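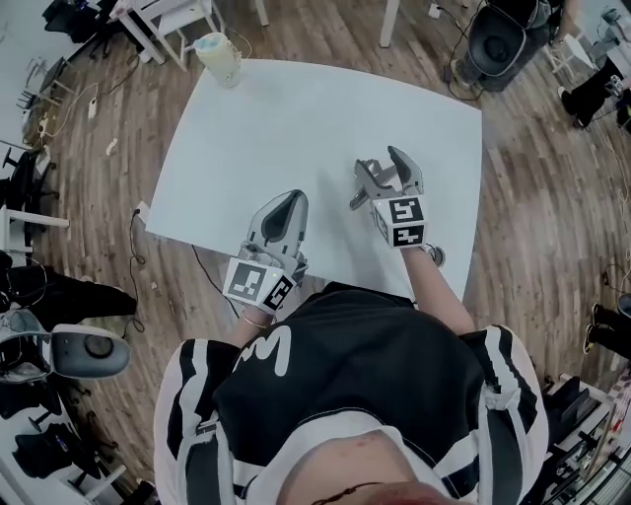 Schläger besaiten lassen, was ich gern vor 20 Jahren gewusst hätte (Thread)

Kristine Salazar
7. Oktober 2024

1/ So. Hallensaison geht los, bei uns in Stukeck stehen alle gleichzeitig im Laden und wollen bis Mittwoch neue Saiten. Schreib das jetzt einmal auf, dann kann ich immer hierher verlinken. Tennis, nicht Badminton, davon hab ich keine Ahnung.

2/ Wie oft? Faustregel kennt jeder: so oft pro Jahr, wie man pro Woche spielt. Stimmt halbwegs bei Multifilament. Bei Polyester viel zu selten. Poly ist tot lange bevor es reißt. Wenn euch der Arm zwickt und die Saite noch "wie neu" aussieht: raus damit.

3/ Härte. Ihr müsst nicht 26 Kilo spielen nur weil euer Trainer das 1994 so hatte. Fangt in der Mitte vom Bereich an, der auf dem Rahmen steht. Dann ein Kilo hoch oder runter und wieder ein paar Wochen spielen. Immer nur eine Sache ändern!! Saite und Härte und Griffband auf einmal, da weiß man hinterher gar nix.

4/ Mein eigener: Colmont, unbesaitet 303 Gramm, dazu Griffband und Dämpfer. Längs Baluyot Poly, quer was Weiches. 23/22. Vorher jahrelang 25 durchgehend und jeden Winter Ellbogen. Kann Zufall sein, glaub ich aber nicht

5/ Preis. Ich zahle im Laden 31 Euro mit Saite, Hybrid kostet 9 mehr. Wer selber Saite mitbringt zahlt nur die Arbeit, lohnt sich ab einer halben Rolle im Jahr. Davor Quatsch. Liegt dann im Keller und wird spröde.

6/ Frage von Neville Cropper von vorhin: ob man nur die gerissene Saite flicken kann. Nein. Also geht schon irgendwie, aber der Rahmen steht unter schiefem Zug und die restlichen sind genauso alt. Gerissen = sofort alles rausschneiden, von der Mitte nach außen, immer abwechselnd. Nicht eine Woche in der Tasche lassen.

7/ Ösenband anschauen wenn die Saiten eh draußen sind. Kostet ein paar Euro, und
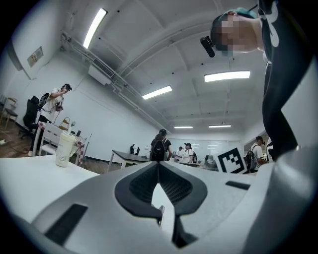
wenn eine Öse scharfkantig durch ist, reißt euch die neue Saite nach zwei Stunden oben am Kopf. Dann schimpft man auf die Marke. Hab ich auch gemacht, peinliche Mail an den Händler, lag an der Öse. Sorry nochmal.

8/ Zettel dranmachen! Datum, Saite, Härte. Kleiner Aufkleber innen am Herz reicht. Pacita Catacutan hat drei gleiche Rahmen und letztes Jahr den frisch gemachten nochmal abgegeben. Der alte ist dann im Turnier gerissen, beim Stand von 5:4

9/ Nicht im Auto lassen. Weder im Sommer noch jetzt dann. Im Dezember steht die Tasche bei mir im Flur und nicht in der Garage, auch wenns eng ist. Hitze ist schlimmer als Kälte, beides kostet Spannung.

10/ Für Kinder: dünner Multi, weich, fertig. Bitte kein Poly in einen Juniorschläger, auch wenn der Zehnjährige das bei irgendwem auf Youtube gesehen hat.

11/ Wer im Greton Cup meldet: spätestens eine Woche vorher abgeben. Frisch besaitet fühlt sich die ersten Stunden komisch an und verliert gleich nochmal Spannnung, einmal einspielen davor hilft.

12/ Hab bestimmt was vergessen. Griffband mach ich extra, da hab ich Meinungen. Muss los, Platz 2 ab sechs.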